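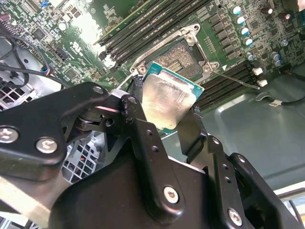 로봇학습 게시판 > 데이터 수집
제목: CPU 장착 작업 시연 데이터, 실패한 것도 넣으시나요?
글쓴이: 납땜하는너구리
2019. 3. 7.

안녕하세요, 눈팅만 하다가 처음 글 써봅니다. 요즘 회사에서 데스크톱 분해/조립 시연을 모으고 있어요. 원격조작으로 사람이 직접 팔을 움직여서 CPU를 소켓에 올리는 작업인데요, 목표가 에피소드 400개이고 지금 121개까지 왔습니다. 내부에서는 그냥 Morkance 프로젝트라고 부릅니다.

근데 이게 생각보다 진도가 안 나가요ㅠㅠ CPU가 손가락 사이에서 살짝만 기울어도 손목 카메라 화면에서는 소켓 키 홈이 잘 안 보여서, 자꾸 고정 카메라 쪽 화면을 같이 보게 되거든요. 그러다 보면 한 번에 쭉 못 내려가고 중간에 멈칫멈칫합니다. 저 혼자 할 때는 그러려니 했는데 나중에 재생해 보니까 멈칫하는 구간이 에피소드마다 다 있더라고요.

그래서 질문은 두 가지입니다.
1) 멈칫하거나 다시 들어 올린 에피소드, 버리시나요 그냥 쓰시나요?
2) 손목 카메라랑 고정 카메라를 둘 다 학습에 넣는 게 나은가요? 팀 안에서도 의견이 갈려요.

세팅은 케이스를 눕혀서 옆판 떼고, 메인보드는 케이스에 달린 그대로 둔 상태로 합니다. 그래픽카드도 안 뺐어요. 보드만 따로 꺼내서 하면 훨씬 쉽다는 건 아는데 실제 현장은 그렇지 않으니까요.

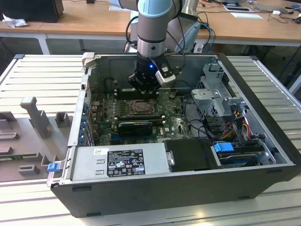 Gromik: 저라면 안 버립니다. 예전에 커넥터 꽂는 작업을 했을 때 깔끔한 시연만 골라서 300개로 학습시켰더니, 조금만 어긋나도 로봇이 그 자리에서 굳어버렸어요. 다시 들었다가 맞추는 걸 본 적이 없으니 당연하죠. 그 뒤로는 복구 동작 들어간 걸 일부러 섞습니다.

판다국밥: 윗분 말씀에 반쯤만 동의요. 복구 동작이랑 그냥 사람이 고민하느라 서 있는 건 다르잖아요. 가만히 있는 구간이 많으면 정책도 가만히 있는 걸 배웁니다. 저희는 정지 구간은 잘라내고 다시 잡는 동작은 남겨요. 자르는 기준은 속도값으로 하고요.

Gromik: 자르는 것도 조심해야 돼요. 접촉 직전에 천천히 내려가는 구간까지 날아가면 그게 제일 아까운 부분인데... 속도만 보고 자르다가 그거 날려 먹은 사람 여기 있습니다.

판다국밥: 그래서 저는 그리퍼 높이도 같이 봅니다. 소켓 근처에서는 안 잘라요.

납땜하는너구리: 오 두 분 다 감사합니다! 높이 조건 거는 건 생각도 못 했네요. 그럼 지금까지 모은 건 일단 하나도 안 지우고 태그만 달아 놓을게요. "정지", "재시도", "깔끔" 이렇게요. 아 그리고 저희는 CPU만 하는 게 아니라 작은 금속판을 잡고 보드 쪽으로 가져가는 동작도 따로 찍고 있는데, 그쪽은 고정 카메라로 보는 게 훨씬 편했어요.

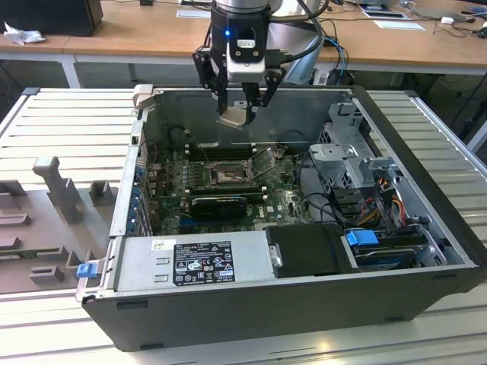

그래서 더 헷갈리는 거예요. 작은 판은 고정 카메라가 편하고, CPU는 마지막에 손목 카메라가 꼭 필요하고. 작업마다 카메라를 다르게 쓰면 나중에 데이터 합칠 때 골치 아플 것 같아서요.

Weerasinghe: 둘 다 저장해 두고 학습할 때 고르세요. 안 찍은 화면은 나중에 만들 수가 없습니다. 용량 아끼려다 600개를 처음부터 다시 찍은 적 있어요. 그때가 8월이었는데 작업실 에어컨도 고장이었고요...

판다국밥: ㅋㅋㅋㅋ 600개를요? 고생하셨네요

헥스렌치: 저는 좀 다른 얘기인데, 케이스 위치는 바꿔 가면서 찍으시나요? 매번 같은 자리에 같은 방향이면 카메라를 몇 대 쓰든 좌표만 외울걸요. 복구 동작이니 뭐니 하기 전에 그것부터 보셔야 할 것 같은데요.

납땜하는너구리: 윽... 사실 거의 안 바꿨어요. 옆에 부품 놓는 트레이도 거의 같은 자리입니다.

헥스렌치: 그럼 남은 에피소드는 케이스를 조금씩 돌리고 밀어 가면서 찍으세요. 크게 말고 손가락 한두 마디씩만요.

Gromik: 저는 이건 반대요. 소켓에 넣는 건 공차가 워낙 빡빡해서, 초반부터 위치까지 흔들면 데이터 400개로는 아무것도 안 됩니다. 한 자리에서 되는 걸 먼저 보고 넓히는 게 낫죠.

헥스렌치: 한 자리에서만 되는 걸 어디다 쓰나요;;

Gromik: 디버깅에 쓰죠. 안 될 때 원인이 위치인지 잡는 자세인지는 알아야 하니까요.

납땜하는너구리: 싸우지 마세요ㅎㅎ 200까지는 지금 자리 그대로 가고 그다음부터 움직여 볼까 하는데 어떠세요?

Weerasinghe: 괜찮네요. 대신 케이스 옮긴 날은 기록을 꼭 남기세요. 카메라 캘리브레이션도 한 번 더 확인하시고요.

Ertuğrul Altıntaş: 번역기로 읽고 씁니다, 어색해도 이해해 주세요. 우리 팀은 조작자를 두 명으로 나눴습니다. 한 사람 습관만 들어가면 접근 방향이 늘 똑같아집니다. Zollier 페달로 에피소드 시작과 끝을 표시하니 손이 편했습니다.

납땜하는너구리: 페달 좋네요! 지금은 키보드 누르느라 매번 손을 떼거든요. 내일 팀에 얘기해 보고, 태그 단 걸로 한 번 학습 돌려서 결과 나오면 이 글에 댓글로 올릴게요.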